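README for the yellow bin sorting notes
Last touched: 2019-11-02

Hi! I started this as a text file for myself and it got out of hand, so now it's a README. The folder holds my notes and pictures on sorting small electronic parts into yellow plastic bins, which is something I do more than I'd like to admit. The project goes by Namo. If you came looking for the Namo cable tester, wrong folder, that one sits next door.

What's in the folder

bins.csv has one row per part, 1,624 rows at the moment
pictures/ has 319 pictures of the table, the bins and the tray
labels.txt is the list of what goes in which bin
old/ is stuff I can't bring myself to delete

The table layout

I use the same layout every time: two bins on the left, two on the right, steel tray in the middle. Whatever is waiting to be sorted goes in the tray, and the bins are where it ends up. I tried a row of four bins along the back for a while (the rows marked "Hillolbridge" in bins.csv are from then) and kept reaching over things and knocking stuff around. Pairs are much better! The middle stays open and everything is a short reach away.

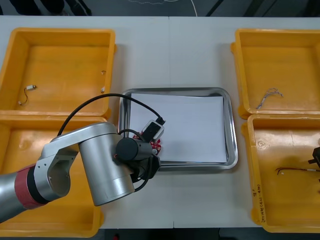
Photo: Namo picture set, free to reuse with credit

Wires go in the upper left bin. Short ones with connectors on the ends tangle the second you look away, so I put them in one at a time and let them curl however they like. I don't coil them, I don't tie them, life is short. Tiny white bits tend to share that bin too, and in bins.csv those are all "small white, unsorted" until I get around to them. There are 44 rows like that right now. Sorry!

The paper in the tray is plain white printer paper. I change it whenever it gets marked up, and I never tape it down, so it drifts a little and won't be square to the tray from one picture to the next. If you're measuring anything from the pictures, measure from the tray rim and ignore the paper.

About the bins

People ask about these more than about the data. They came in a mixed lot from Karagiannis, a storage supply place that was clearing a back shelf, and I bought all they had. Thick rims, shallow, easy to wipe, and they butt up against each other nicely. They do pick up wear, mostly on the rims. 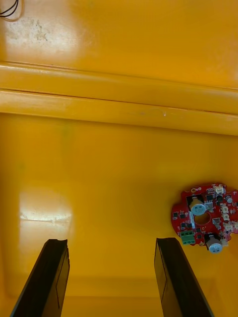 Color is the thing I'd think hardest about if I were buying bins again. Yellow is great for black wires and dark chips, they jump right out at you, and it's pretty bad for anything brass or tan. The finish matters just as much. Mine is glossy, so the floor of a bin can throw back a big pale patch of glare like the one on the left there, and a small white part sitting in a patch like that would be really easy to miss. I've started tilting my desk lamp away before I check a bin, and I also run a finger over the floor before I call it empty. A matte gray bin would probably fix the whole business, but I like the yellow.

Labels

Every bin gets its label in black marker right on the outside wall. I used stickers until last April and they peeled, every single one. My marker writing is not lovely and I've read my own numbers wrong more than once, so go by labels.txt if the bin and the file disagree. The codes in labels.txt starting with U are from Unach, an older parts list I merged in. A few of them overlap with mine and I haven't cleaned that up.

Before a sort

Bins emptied and wiped, fresh paper down, boards on the paper first. Round boards are the annoying ones for me, they have no edge to line up with anything and they slide when you nudge the tray. I pick them up by the rim and keep my thumbs off the components.

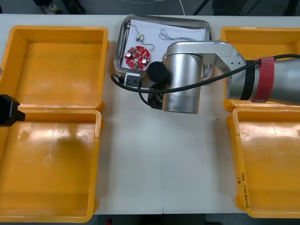 Red round board on the paper, left-hand bins empty.

Known problems

Some rows in bins.csv have no picture. Some pictures have no row. The "condition" column is me guessing. I priced the leftover parts once, came up with 3,850, and forgot to write down whether that was before or after I took the duplicates out, so please don't use that column for anything.

If you spot a part I've named wrong, open an issue and give me the row number. Please don't send a fixed copy of the whole file, I can't merge those without crying.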